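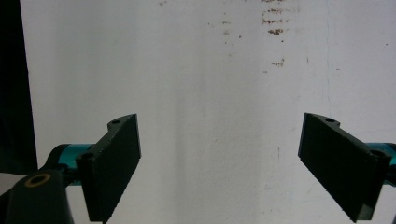 Golness Guide > Getting Started > Packing Bottles by Demonstration

Print this page | E-mail this page

Welcome, and take your time with this part. You know the packing job far better than the machine does, and these steps pass a little of that along.

1. Open both grippers all the way before you pick them up.
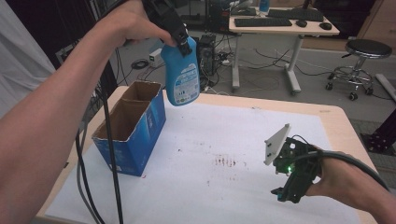

2. Grip the bottle near the top and lift it at your usual pace - no need to show off!

Note: Keep cables clear of the box.
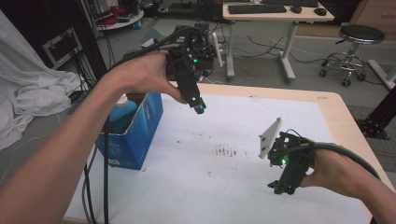

3. Set the bottle in the box, let go, and repeat for 10 rounds.

Caution: Rest your wrists after every 24 rounds.

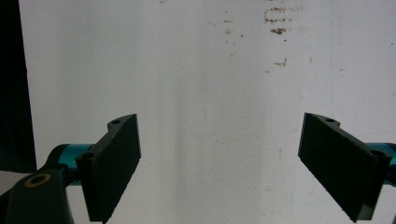
4. Open the grippers again and tell Dela Korletey how it went, as she plans the new shifts.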